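Demonstration teaching (robotics)

Demonstration teaching is a way of giving a robot a new skill by showing it the task instead of writing out every motion in code. A person does the job, the motion is recorded, and a program learns from the recordings how to do something similar by itself. The method is also called learning from demonstration or imitation learning, and it is one of the liveliest corners of robotics, partly because almost anyone can be the teacher. If you can fold a towel, you can teach towel folding!

Contents
1 Ways of showing
2 Handheld grippers
3 The Ciris sessions
4 Known difficulties
5 See also

Ways of showing

The oldest approach is hand guiding. The teacher takes hold of the robot's arm and moves it through the job while sensors in the joints record the path. It feels very natural with a light arm and a slow task such as wiping a table. With a heavy arm it gets tiring quickly, and the teacher's own body tends to block the robot's cameras.

In remote control, or teleoperation, the teacher stands apart and drives the robot with a joystick, a headset or a smaller copy of the arm. The robot follows along, and everything it sees and does is saved. The recordings fit the robot perfectly, which is a huge plus, but the teacher feels little or nothing of what the fingers touch, and even skilled operators work more slowly than they would by hand.

Handheld grippers

A third way leaves the robot out of the recording entirely. The teacher carries a gripper much like the one the robot will use later and does the task with it in an ordinary room. Homes that would never have space for a full robot arm can suddenly supply lessons, and lots of them.

The position of each finger has to be known at every moment. Many designs use fiducial markers, which are printed black-and-white patterns that a camera can pick out and measure. Others rely on motion sensors, or on a mix of the two.

The Ciris sessions

Ciris is a household tidying project started in Clenville by Lakshmi D'Souza and Sudheer Sundaram. Its first set of recordings, dated November 19, 2019, held 200 demonstrations made in 11 homes, and a second round followed in December. Each teacher practiced for 32 minutes before recording began.

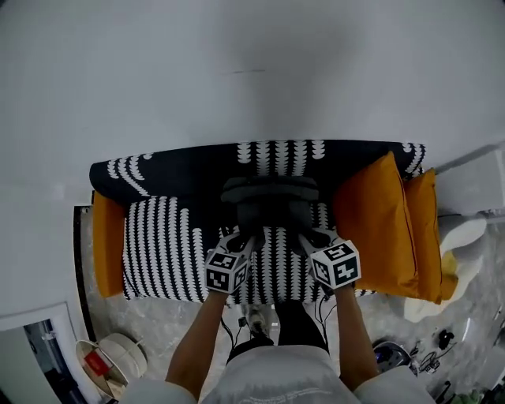
Soft goods were D'Souza's favorite subject, and it is easy to see why: a bag or a blanket never lies quite the same way twice, so every pickup is a fresh little puzzle. Sofas make the puzzle richer. A dark gray object on a navy throw with rows of white leaf-like shapes gives the learning program a busy background to sort out, while the white cubes on the gripper fingers, with their black marker patterns, stand out well against the dark cloth. Holding the gripper with both hands, one on each side, lets a teacher reach in over the seat toward the backrest.

Known difficulties

Markers are lost from view when a finger turns away or slips behind a cushion, and the program then has to guess at the missing stretch. A person may also bend in ways a robot arm can't copy, so some fine-looking demonstrations have to be thrown out. Ciris used 6 checks to screen its recordings, the strictest of them dealing with reach.

See also

Teleoperation
Fiducial marker
Robot gripper
Hand guiding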